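Home | Ask | Browse | Unanswered | Members | Help

We use cookies to keep you signed in and to remember which answers you've already read. Carry on browsing and we'll take that as agreement.

Filed under: Home & Office > Desks > Storage and tidying

Mesh pen pot on a big white table – worth keeping, or am I just storing air?

Asked by inkonthecuff

We moved into a shared workroom in September and inherited two large white tables pushed together, a Holteo mesh pen pot, and a strong local opinion that everything should be "kept clear". I am in favour of clear. I grew up in a house where you had to move a sewing machine to eat toast.

The trouble is the pen pot. It has one job, and as far as I can tell it spends its life next to a pen instead of round one. People use the marker, put it down flat on the table beside the pot, and go off to have lunch. I have started putting it back myself, which makes me the sort of person who puts pens back, and I can feel it changing me.
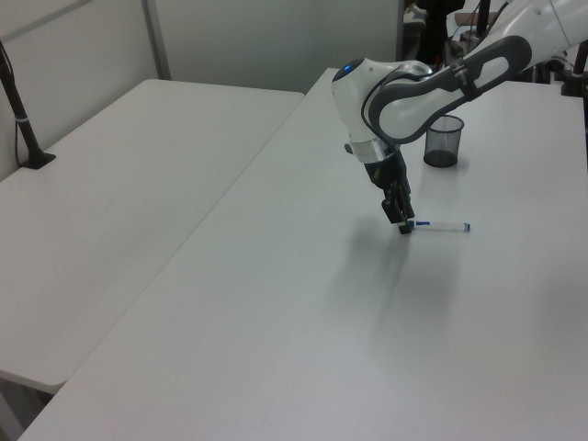 Photo: inkonthecuff, uploaded with question

The pot is the ordinary black wire mesh kind. My questions, in no sensible order:

Does mesh do anything useful that a mug wouldn't? I have mugs. I have more mugs than friends.

Are markers supposed to stand up or lie down? A man at my last job swore that standing them up ruins them and he said it with such force that I have never recovered. Ours live a double life at the moment, upright when I'm in and flat when I'm not.

Where on the table should the thing go? Ours drifts. It has no fixed address. One morning it's by the seam where the two tables meet, the next it's out in the middle like a bollard.

And has anybody managed to get marker off a white tabletop without taking the shine off as well? There's a small blue dash near my end. I have tried a damp cloth, a drier cloth, and looking at it.

I'm not after a whole system. I know there are people with drawer inserts and labels and I wish them well.

3 answers | Sorted by: most helpful

Answer by Ehsan Dehghan
Marked helpful by 20 members

I ran the stationery cupboard at a drawing office for 12 years, so I will take these in turn and try not to enjoy it too much.

Mesh or mug. Mesh lets the dust and pencil shavings fall through the gaps at the side, or sit in the bottom where you can at least see them and be ashamed. A mug hides it all until the day you tip it out. The other thing in favour of mesh is that you can tell from your chair whether there's anything in it. Against: fine nibs and the clips on cheap biros catch in the wire, and you end up lifting the whole pot with one pen. If yours only has a marker to look after, this won't trouble you. A mug is heavier and harder to knock over, so if your table gets a lot of elbows, use a mug. You clearly have the stock.

Upright or flat. It depends on the marker, and your man at the last job was half right, which is the most annoying amount. Whiteboard markers are best kept flat. The ink in those has solids in it that settle, and if you stand them tip up for weeks the tip end runs pale and scratchy while all the colour sulks at the bottom. Tip down is less bad for the colour but you can get a blob when the cap comes off. Permanent markers are mostly less fussy and will put up with a pot. Highlighters I keep flat out of habit and have no evidence at all. Look on the barrel first, as some makers print storage advice there in letters meant for ants.

So if it's a whiteboard marker your colleagues are leaving lying next to the pot, they are, by complete accident, treating it correctly. I'm sorry. I know that isn't what you came for.

What kills pens far more often than which way up they are is the cap. Push it until it clicks. If you don't hear a click, push again. We once opened a box of 100 that had come back from a site office and most of the dead ones had caps resting on them like hats.

Where to put it. Back edge of the table, on the side of whichever hand most people write with, far enough in that a sleeve won't take it over. Keep it off the join between the two tables. Joins move when someone leans, and a light pot will creep. If it keeps wandering, put a small square of that rubbery drawer liner underneath. I have Fallahi liner at home, bought for a kitchen drawer, and the offcuts have been under everything I own ever since. Cut it slightly smaller than the base so you can't see it.

The alternative, if people won't use a pot, is a shallow tray. You can't really persuade a person to post a pen into a cup when they have a whole table to put it on. They will, however, drop a pen into a tray without noticing they've tidied. A tray also keeps a whiteboard marker flat. I'd get the tray and put the rulers and scissors in the pot. 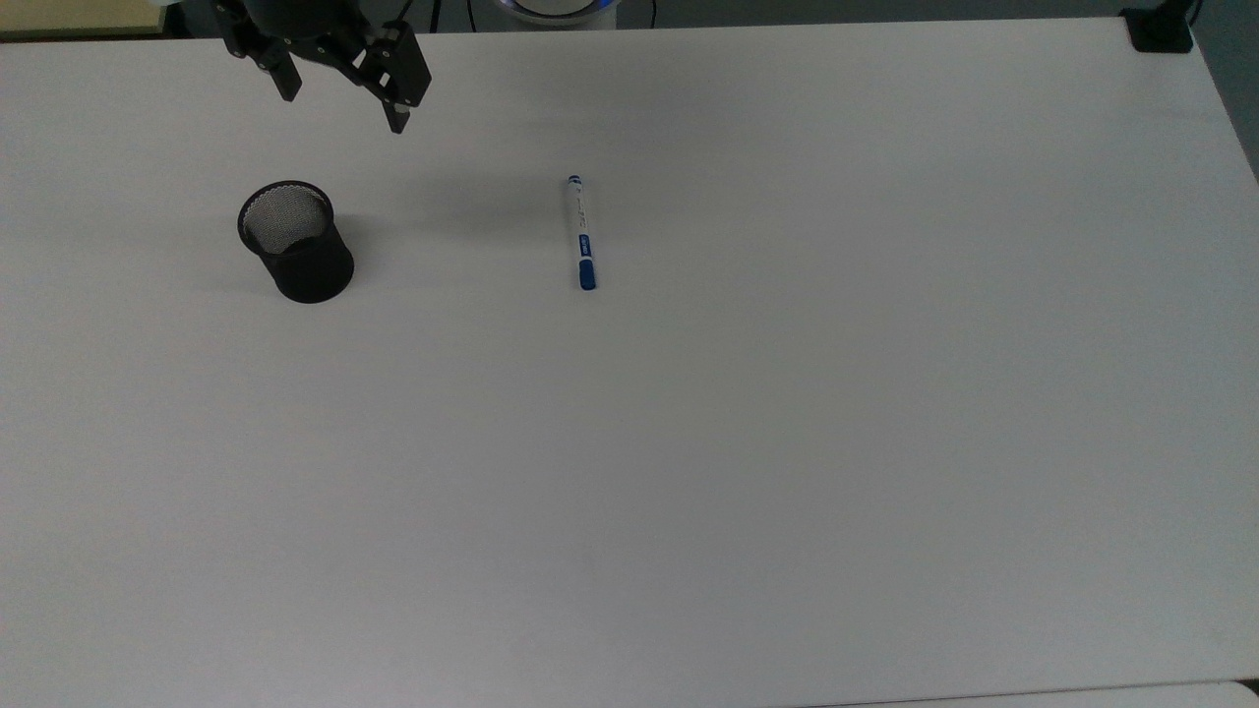 Should a marker go in the pot cap up or cap down?

Cap down, if it has to stand at all, and turn it out flat at the end of the week. Double-ended ones should always lie flat, as one end or the other will starve.

The blue dash. Find out what the tabletop is before you put anything clever on it. Most plain white office tops will stand a little surgical spirit on cotton wool, dabbed and wiped straight away, then a wipe with plain water. Try it first on the underside or somewhere near the back leg. Don't use cream cleaner or one of those white foam blocks unless you want a dull patch the shape of your own impatience. If the mark is permanent ink, you can scribble over it with a whiteboard marker, wait a few seconds and wipe the two off together. It sounds like something off a calendar but it does work on shiny tops. It didn't do much on the matt one at the drawing office, where I believe the mark is still called Norway.

Comment from inkonthecuff: I have scribbled over the dash. It is now a fainter dash with a grey halo. Going in with the spirit tonight. Tray ordered from Jilport, who had a white one, though I can see a white tray on a white table being its own sort of problem.

Comment from Ehsan Dehghan: Get the grey. You will put a cup of tea on the edge of the white one inside a week.

Comment from inkonthecuff: Too late, white is on its way. I like a risk.

Answer by brekmontfan_6
Marked helpful by 6 members
October 15, 2019

just get a Brekmont block, the one with holes drilled in. pens go in the holes. if theres a pen missing theres a hole showing and everybody can see it. we had a mesh one and it ended up full of paper clips, a dead battery and one of those tiny allen keys that comes with chairs. pots always fill up in the end, yours just hasnt met the right rubbish yet

dont bother with trays they are just a pot lying down

Comment from inkonthecuff: A hole for each pen sounds wonderful and also like being back at school.

Comment from brekmontfan_6: it is a bit. you get used to it

Comment from Ehsan Dehghan: The blocks are fine for pencils. Measure a marker before you buy one, as fat barrels won't go in the standard holes and you'll be back on here asking about drill bits.

Answer by teatowel_teatowel
Marked helpful by 1 member

I can't help with the marker question but I want to speak up for leaving the table bare. We did this at our place. The rule was that you took your pen away with you when you stood up, and everything else went on a shelf by the door. The table stayed lovely.

Then we lost all the pens. Every one. They went home in people's pockets and handbags and I assume are now having a nice time in kitchen drawers across the county. So we bought a pot, and that helped for a bit, and then somebody borrowed the pot.

What I would say is clean the mesh now and again. Hold it upside down over the bin and tap the bottom, then run an old toothbrush round the inside under the tap. Dry it properly with a tea towel before it goes back on a white table, or you may get a little rusty ring if the coating is chipped at the base. Ask me how I know. The ring came off with lemon juice on a top like ours, but I wouldn't promise that for yours.

Also if it's only the one marker between all of you, buy a second marker. They keep better company than they do order.

Comment from inkonthecuff: We do have others, they're in a box in the cupboard with somebody's name on it, and we are all a bit frightened of him. I'll ask.

Comment from teatowel_teatowel: Ask after lunch.

Tagged: desk tidy, pens and markers, stain removal, shared spaces

Related: Getting biro off a leather chair | Cable boxes, are they any good | How deep should a desk drawer be

Previous question | Next question | Back to Desks | Report this page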